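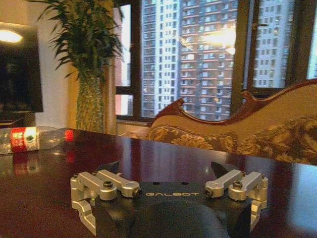 The gripper over the table in the Westgate apartment, with the bottle lying at the far left.

Gripper stop on the bottle task: what we found

Most of you have heard by now that the Westgate apartment was out of use for part of August. This item covers what failed, what we changed and what you need to do before you start a session there.

The task was table clearing. The arm goes to a drink bottle on the table, closes on it, lifts it and sets it down in a bin beside the operator. We had run it 78 times in the Skodanar lab on a matte gray bench with no stops worth reporting. The apartment table is dark polished wood, and it reflects nearly everything in the room, including the window behind the sofa.

On the twelfth run of the afternoon, with the bottle on its side, the arm came down too low and too far toward the operator. The jaws closed beside the bottle and pressed into the tabletop. The force limit should have stopped the arm at contact. It did not. Wajid Gilani was at the controls and hit the emergency stop. No one was hurt. The table has a short scratch near the front edge, and the owner has been told.

Adeel Baloch went through the logs with Wajid the next morning. There were two separate faults.

The first was in the depth estimate. The bottle is clear plastic with a red label, and the label shows up again in the polish as a blurred red patch. The detector took the label and its reflection as one object. That put the center of the bottle lower than it was, below the surface of the table. The planner has a check that rejects any target below the table plane, but the plane itself had been fitted partly to reflections, so it was low as well. The bad target passed.

The second fault was ours. The contact force limit for this task is 12 newtons. During setup, someone loaded the Shawky profile, which is meant for opening stiff cabinet doors and allows 100. The profile name appears on the operator screen in small type, and neither person on the session read it back. The session sheet had a box for the profile, and it was left blank.

Either fault alone would have been minor. A bad target with the right limit gives a light touch and a stop. The right target with the wrong limit gives a normal pick.

The jaw tips and link arms came off for inspection. The screws were at their marked positions and the links were straight. One jaw tip had a mark on its inner edge and was replaced. The wrist was checked for play and passed. The force sensor was tested against known weights and read correctly, so there is no hardware fault to chase.

These changes are in place now:

The Serach software update fits the table plane from touch. At the start of each session the arm lowers slowly at several points and records the height at contact. This takes 280 seconds with the arm at low speed. Please don't skip it, even if the table hasn't moved overnight.

Targets within a jaw's width of the table plane need a confirm from the operator before the arm moves.

The task file now names its own force limit. If the loaded profile allows more than that, the arm will not leave its rest position and the screen shows both numbers.

The profile box on the session sheet has to be filled in by one person and read aloud by the other. If you are working alone, you do not run powered motion in the apartment. That was already the rule and it still is.

We also tried a cloth over the table. It fixed the reflections, but it bunched up under the jaws on low picks and brought a new problem, so we dropped it. Closing the curtain helped a little in late afternoon and made no difference in the morning. Use it if you like.

Still open: the detector has not been retrained. Adeel is collecting views of clear bottles on glossy surfaces, lying down as well as standing, and will need operator time for it. Glass tumblers are off the object list until that work is finished. So is anything with liquid in it.

The emergency stop worked as it should, but Wajid had to reach across the keyboard to get to it. The button now sits on the right side of the desk on its own bracket. Left-handed operators can ask Adeel to move it over before a session starts.

If you see the arm settle lower than you expect, stop it and write down the run number. Send the note to Adeel even if the pick succeeds.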